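Stendon Backyard Flock Project
Progress report to the Soliman Fund, November

Dear Karim Fawzy,

What a season it has been! Your grant was meant to get ducks into 12 households on the Verkville side of the river, and every one of those households now has birds on the ground. We had half expected a few families to drop out when they saw how much water a duck throws around, but they all stayed in, and two have already asked if they can take more in spring.

Spending to date is $1,081. Most of that went on starter feed and on wire mesh for the night pens (we went with the heavier gauge after a raccoon scare at the Grillside plots, and I'm very glad we did). The rest paid for brooder plates, drinkers deep enough for a duck to rinse its bill, and straw. Straw has been the surprise. Ducks soak bedding far faster than hens do, and we are going through a bale in half the time I had budgeted.

We placed 80 ducklings in all, a mix of Khaki Campbells and Welsh Harlequins. We lost 10, nearly all in the first week and mostly from chilling. Driss El-Sayed has rewritten the brooder sheet so the advice on heat and dry footing comes first, and he now phones each new keeper on the second evening. I'd like to keep those calls going, they catch problems early.

Saturday pen-building mornings have been a joy. People bring their kids and their leftover lumber, and there is always somebody who knows a better way to hang a door. The Grillside group finished their run in one morning and then walked over to help next door!

Still to do before the cold sets in: windbreaks on the three most open pens, a second feed order, and a drain for the shared pond, which is getting pretty ripe.
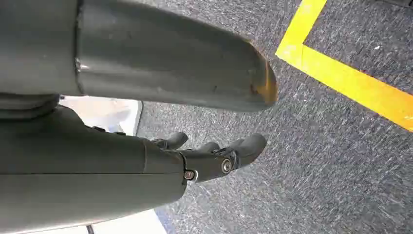 The drain is the only item likely to go over budget, and I'll send you the quote before we commit to anything.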